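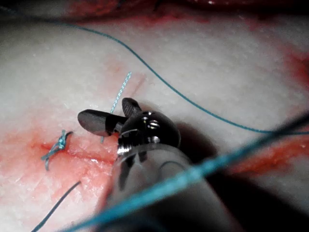

Sasthorpe, March

Clovby board » First team » Is second place good enough?

stallow_end
Lost 2-0 at Sasthorpe and that is the title gone as far as I can see. Do we rest players now or go all out for second?

northbank60
Go all out. Second means a home tie in the play-offs and we are a different side at home. Gate was 762 for the last one, 541 the time before.

halfwayline
Disagree. The squad is thin and the left side is run into the ground. I would take third with everyone fit.

northbank60
Third means a trip to Stallow on that pitch. No thanks.

stallow_end
Their pitch is fine, they relaid it in the summer. I go past it every morning.

wet_socks
Has anyone heard if Bălan is back in training? We have not kept a clean sheet without him and the back four looks lost on corners.

halfwayline
Club site only says "progressing". Same word they used in December.

northbank60
He was on the coach to Sasthorpe but not in the squad. Make of that what you will.

wet_socks
I would still play the strongest eleven — you can't switch it back on in the play-offs.

halfwayline
We did two years ago. Rested half the side for the last 2 games and won the semi.

northbank60
And lost the final.

stallow_end
Coach for the next away leaves the club car park at 10.30, a few seats left. Pay on the day.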